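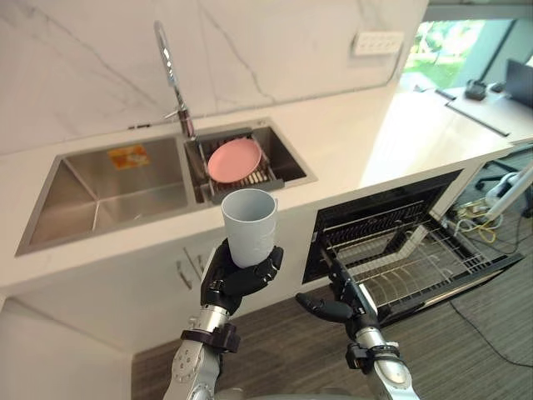 I watched Ferri last night, all 104 minutes of it, and I have been trying to work out why I liked the first half so much more than the second.

It's a small Italian drama, directed by Rebecca Cattaneo, about a man who goes back to his father's ironworks after the old man has a stroke. Cosimo Russo plays the son, Aldo Piras the father. There is a sister as well, but she lives in Turin and mostly turns up as a voice on the phone. I was sorry about that, as the phone calls are some of the best written parts of the film.

For the first 50 minutes or so very little happens. The son opens the post. He finds out which customers have paid and which haven't. He eats standing up. Cattaneo lets these scenes run on well past the point where most directors would cut, and I found I was happy to sit there. Piras hardly speaks, for obvious reasons, and does a lot with one side of his face. When he tries to correct the way his son is holding a hammer and can't get the word out, I had to look away for a bit.
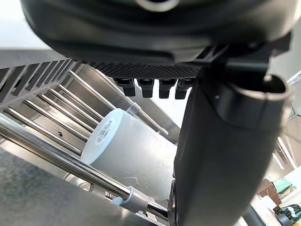 Then a buyer arrives. He wants the land and has no interest in the business, and from there you can more or less write the rest yourself. There's a row in the yard, a late-night drive, a box of letters. The letters annoyed me most. We'd already understood what the father felt from the hammer scene, and having it read aloud over piano music made it smaller.

Syahrul Liem, who I usually agree with about films, thinks I'm being unfair. His view is that the son needs something to push against and the buyer is as good as anything. He also liked the music. I'll give him the drive, which is well shot – headlights on a wet road, no talking – but I still think the film would be better without the man in the good coat.

The subtitles on the version I saw were a bit rough. A couple of lines were plainly missing, and one joke about a priest got a laugh from the characters and a blank look from me. If anyone who speaks Italian can tell me what he says, please do.

I'd give it 3 out of 5. The first half is a four. Fiona Mackay has lent me Cattaneo's earlier film, the one set on the ferry, and she says it has the same patience and no villain at all. I'll try to get to it before the end of April and write something here when I have.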